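From: Harvey Simard
To: Beltmont Garden List
Date: 11/08/2024
Subject: Re: Tool storage for the kids' plots

Annick Marchand wrote:
> Hi all,
>
> I've been reading up on storage for the children's tools and I think we
> should go with the Clutura wall system. It's a panel with molded slots,
> one slot per tool, and you can get it with a picture label over each slot.
> The starter kit is $128 and holds 15 hand tools. The larger one is $412
> and covers a whole wall of the shed.
>
> They say kids put things back on their own within a week. Right now we
> lose half of every session hunting for trowels, so I'd say it pays for
> itself. Could we decide before the shed gets closed up for winter?
>
> Annick

Annick,

I'm not against spending money on the shed, but I'd want to know more before we spend that much of it. "Kids put things back on their own within a week" is a line from a catalog. Whose kids? Mine have had a hook by the back door for seven years and the coats are on the floor.

My doubt is about the slots. Children's trowels come in all sorts of shapes. Some have a wide square scoop, others a narrow blade, and the handles differ too. A molded slot fits the tool the maker had in mind, and I'd bet that's the maker's own. Dale bought a Grotus rack for the long-handled stuff two years ago, and the hoes still lean in the corner next to it.

I also don't think the panel does anything about mud. If a trowel goes in dirty, you have a dirty slot, and somebody has to clean the slot as well as the trowel. With a bucket you dump the bucket out.

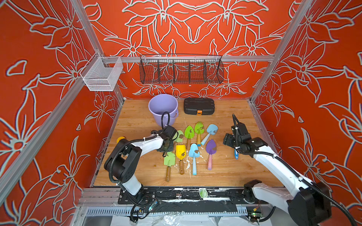
Do the trowels need to be washed every time before they're put away? Knocking off the loose dirt is enough most days, with a proper wash and dry before they go in for the winter.

The part I do agree with is that they should be laid out flat at the end of a session. All the handles the same way, all the small ones together, on a table where everyone can see them. It takes a couple of minutes and it shows you what's missing while the kids are still there to go look for it. The colors help with that. A purple trowel with a pink handle shows up in the dirt pretty well. A green one with a wooden handle in the bean patch is another matter, and I'd say that explains most of our hunting. If we buy replacements, let's skip green.

So what I would try first, at no cost:

Lay them out on the table before pickup, not after.

Then into an open bucket, blades down, for the ones that get used every session. Anything bigger goes in a basket on the wall. Yvette Grewal says she has a wire one she isn't using, and the dirt would fall through the mesh, though onto what I couldn't tell you.

Closed toolbox for the adult pruners and anything sharp – and that one should stay latched during sessions. We've been sloppy about this.

If we get to April and it's still chaos, I'll vote for the small Clutura kit and say so on this list. I won't vote for the big one. We don't have a whole wall, unless the plan is to take down the shelf Yvette Lemieux put up, and I'd like to hear from her before anyone unscrews it.

One more thing. Did the price include shipping? The page I found didn't say, and the panel looks heavy. Also, does it screw into studs? The back of that shed is thin board and I wouldn't hang a calendar on it.

Harvey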